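Week 5 — Walking and street layout (notes, updated 29th May)

Block length first. Short blocks = more routes, more corners, more reasons to walk. Okesa blocks up to 500 ft, Plultside 795 ft, Hepburn 1063 ft. Guess which one people drive in.

Crossings: distance matters more than paint. Wide lanes = longer time in the road. Curb radius too — tight corner, slower turns. Know both terms for the quiz.

Sidewalk width vs. usable width. Poles, signs, bins all eat into it. Measure the clear part only, not curb to wall.
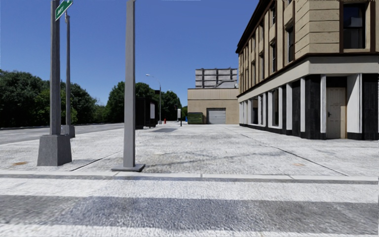
Shade — still the most skipped item on the survey sheets. Ritwood group did it well, borrow their layout. Trees, awnings, anything that gives cover at noon. Seperate column for benches please.

Reading: chapter on corner shops, skim the tables. Sheets back before the September intake uses them.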